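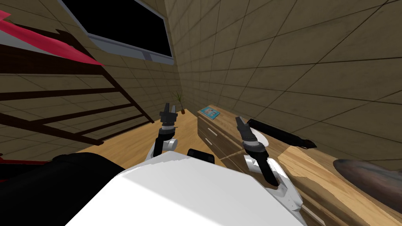
Gripper comparison in sim, March, second entry. Started 9:40 in the morning. Picking up from where I left the controller notes: the question is still whether the two-finger gripper with the short fingers is good enough for the tabletop tasks, or whether we go to the longer Nseir fingers before Georges orders anything. I'm using the bedroom room set again, the one with the tiled walls and the dresser, so the numbers can be compared with the last batch. Both arms have the short black fingers on. Left arm is parked nearly upright with the fingers a little apart, right arm is forward over the table side with the long black cylinder just past the gripper. Start poses come from the config, I did not touch them by hand.

Setup for today
Arm model: the Watville pair, both sides, same joint limits as before.
Gripper A: short fingers, stock pads.
Gripper B: Nseir long fingers, same palm, same motor model.
Controller 1: plain joint position control.
Controller 2: Zerkero impedance controller, default stiffness.
Attempts: 300 per combination, right arm only, left arm held still.
Target: the long cylinder. Yaw randomized on every reset, position randomized inside a small patch of the table.

Success means the object is off the table and still between the fingers at the end of a 4 second hold. I dropped the old rule that counted a lift of any height, which was letting in a lot of grasps where the object tipped up on one end and never left the wood.

First run, gripper A with position control. It closes fine when the cylinder is square to the fingers. When the yaw is off, one finger arrives first and pushes the thing sideways, and the second finger then closes on the tapered end. It slides out of that grip nearly every time. I watched a handful of replays at quarter speed and they all look alike. Success was 57 percent. I expected it to be lower after changing the rule.

Second run, gripper A with the Zerkero controller. Better contact. The arm gives a little when the first finger touches, so the object turns in place and lines itself up. The failures left over are mostly at the far side of the patch, where the arm is stretched out and the wrist ends up at a poor angle. I don't think that is a gripper problem. Didn't write the percentage down here because I found the friction value on the pads was from an old file. Fixed it and queued the run again for tonight. The first run used the correct file, I checked.

Third run, gripper B with position control. Stopped it early. The long fingers hit the table on the approach. The grasp height offset is measured from the palm and I had left it at the short finger value. My mistake, cost about an hour including the time it took to notice. New offset is in the config under the gripper name now, so switching grippers should carry it along.

After the fix, B with position control ran all the way through but I don't trust it yet. The fingers pass through the edge of the tabletop on some approaches without any contact being reported. Either the collision shape on the fingertips is too short or the table mesh is missing a strip along the side. Loaded the short fingers and drove them at the same edge: contact reported normally. So it's the fingertip shape. Georges Karaki exported those meshes, will ask him for the original file before I start redrawing anything.

Camera notes
The rendered view from behind and above the body is fine for checking arm posture and useless for judging the grasp. The fingers cover whatever sits right behind them; the small white rounded object on the table is half hidden by the right gripper at the start pose. For the replays I switched to the wrist view. Wrist view on gripper B shows more finger and less table, obviously, and the detector loses the tapered end of the cylinder at close range. If we go with B the wrist camera has to be tilted or moved back. I tried a tilt of 9 degrees and it got most of the table back. Haven't tried anything between that and zero.

Speed: the Zerkero controller is slower per attempt, mainly from settling before the close command. I can probably shorten the settle time. Not changing it until the comparison is done or the runs won't match.

One more thing seen in the replays. With both controllers the left arm drifts slightly over a long batch even though it is supposed to be held. It doesn't come near the right arm so I let it go. Someone should look at it before we do anything with two hands. I suspect the hold command is sent once at reset and never refreshed.

To do
Rerun A with Zerkero, corrected pad friction (queued).
Get fingertip mesh for B from Georges.
B with both controllers once the mesh is right.
Ask whether the Prukitdale people want the cylinder only or also something flat like the book. Flat objects will change the answer, the short fingers are much stiffer and I'd expect them to do better at an edge pinch.
Save the yaw seeds next to the results this time.

Stopped 5:15. Queue is running on the second machine, please don't restart it.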